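Home | Workshop notes | Measuring | Archive | About

Last updated: August

Portioning thick colour with a 100 ml syringe

I mix small batches of coloured gel for casting samples at the Brultside workshop, and most of the spillage used to come from pouring. A spoon is worse. For the last six batches I have used large plastic syringes instead, and these are my notes on what works.

Choosing the barrel

The capacity that suits me is 100 ml. Smaller barrels need too many refills, and each refill is another chance to draw in air. Larger ones are hard to push evenly. The scale should have a long line at every 10 ml with shorter ticks in between, printed in black. Grey or blue printing disappears against a translucent wall once the barrel is full.

Two things matter more than the price. The first is the flange. A wide plate with a rounded tab and moulded ribs underneath gives a better hold than a narrow smooth lip. The second is the plunger end. I prefer a ring handle, as it can be pulled back with one finger when the flow needs to stop. Some loose marks and scuffs on the flange rim do no harm.

Read the scale from the printed side. From behind, the numerals are reversed and it is easy to take a 60 for a 90 when working quickly. I put a strip of tape on the back of the barrel for this reason, and I remove it for washing.

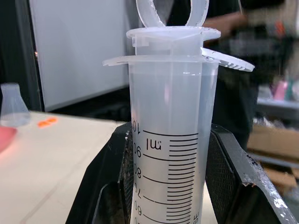

Nozzle and flow

A conical nozzle is easier to aim than a straight tube. I buy mine from Stolik, in bags of 1,000, which is far more than one person needs, but the smaller bag costs nearly as much. Trim the cone a little at a time. An opening that is too wide will dribble between cups, and there is no way to put the plastic back.

My procedure is as follows:

- Fill from the bottom of the jug, slowly, with the tip kept under the surface.
- Stand the syringe tip up for 5 minutes and push the air out.
- Hold it vertically over the cup with the nozzle clear of the rim.
- Press at a steady rate and read the scale at eye level.
- Pull the plunger back slightly before moving to the next cup.

The last step made the largest difference. Without it, each move leaves a line of drips across the table.

Cups and table

Clear plastic cups are the right choice for this. The colour can be checked through the wall, and a thin layer at the bottom is easy to see, especially with a strong red. Pale shades are harder to judge, so I check those against a white surface. A white table does the job well, although it shows every orange speckle as well.
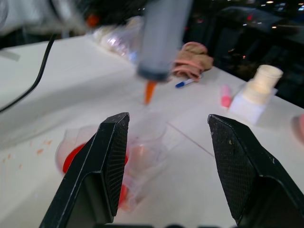

Cups on the white table, with the orange nozzle over them.

Dried drips come off a hard table with a plastic scraper and warm water. Leave the solvent in the cupboard, as it dulls the finish. I wash the syringe straight after use, with the plunger out, and dry the two parts separately. The seal gets a thin wipe of silicone grease every few sessions.

The Stindunia batch is next. It uses a thicker base, and I expect to need a wider cut on the cone. I will add the settings to this page once I have them.

Contact | © Brultside Workshop Notes | Back to top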